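Bin liner job: left holds, right never closes (planner or perception?)
3 min read

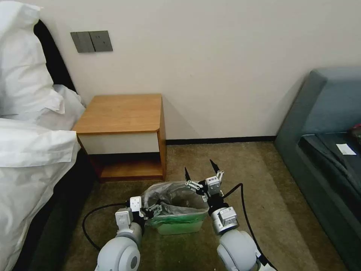 keto_dan_27
Running Bustos 2 on the two-arm rig, hotel room task. Left gripper takes the rim where the bag folds over, fine. Right arm gets to pre-grasp, fingers open, then sits there till timeout. Log says "no valid contact", 147 times in one night. Same config worked on a solid bin in February. Any ideas before I rip the planner out?

flaline
Not the planner. Bin is see-through and so is the bag, your depth will be rubbish there. Dump the point cloud round the rim, bet its full of holes.

mossgate
Disagree. If depth was that bad the left wouldn't grab either. Sounds like the second arm is waiting on a lock the first never lets go of. Had exactly this with Cernent's scheduler.

keto_dan_27
Checked the cloud. 1,727 points on the left half of the rim, 27 on the right. So flaline has a point. Lock looks released in the log tho.

mossgate
Looks released. Print the timestamps. Ours said released too and it was a stale message.

flaline
27 points mate. Fit the rim as an ellipse from the good side and feed the planner that, dont wait for depth.

keto_dan_27
Trying the ellipse tonight, timestamps after. Will post both.

Comments

pell_o: same trouble with clear cups, ellipse fit got us most of the way

rig_widow: what's the timeout set to? default is far too short

tarn: following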